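The gripper that wouldn't let go: a chat with Tyra Haugland
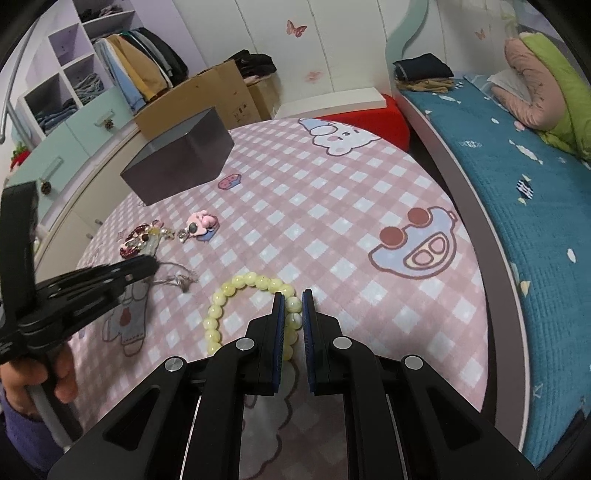

I'd been told Tyra Haugland had a good story about a stuck gripper, and she does, but you have to let her get there her own way. We talked on the phone for over an hour (my ear was hot by the end!) and the first 20 minutes were all about necklaces.

"People think the hard stuff is heavy," she told me. "Give me a brick any day. A string of beads rolls, it sags, it slides out one side while you're squeezing the other."

Tyra collects demonstrations for Drorkell, which means she spends her days working hand-held grippers at ordinary tables in ordinary homes, picking up little things and putting them in boxes so that a robot can learn from it later. She works in pairs, usually with Yoon-hee Min, one gripper to a hand. I asked if it gets boring. She laughed for quite a while.

The trouble started in March. The left unit had been feeling what she calls "gummy" for a couple of days, and she kept going anyway, which she's the first to admit was dumb. Then, in the middle of lifting a bracelet, she let go of the trigger and the jaws stayed shut.

"I'm standing there shaking it like a ketchup bottle," she said. "And Yoon-hee goes, stop, stop, your finger!"

She had reached in with her free hand to pull the jaws apart. They sprang open, the linkage folded back, and it caught the skin between her thumb and first finger. No stitches, but a blood blister the size of a pea, and beads all over the floor. They found 36 of them. The owner was very nice about it.

So what was it? Man-sik Jeon, who fixes the hardware, took the thing apart that night and found one pivot pin had walked partway out and was rubbing on the arm. Hair had wound itself around the pin too. "A disgusting amount," according to Tyra.

What bugs her more is the recordings. For 16 of them the gripper was dragging, so the opening it logged and the opening it really had didn't match. Those all got thrown out, and she's still a little sore about it.

Now she works the trigger before each session and looks at every pin, and if anything sticks, the gripper goes down on the table and both hands stay away from the jaws. Man-sik has a tiny screwdriver for prying. Tyra isn't allowed to touch it.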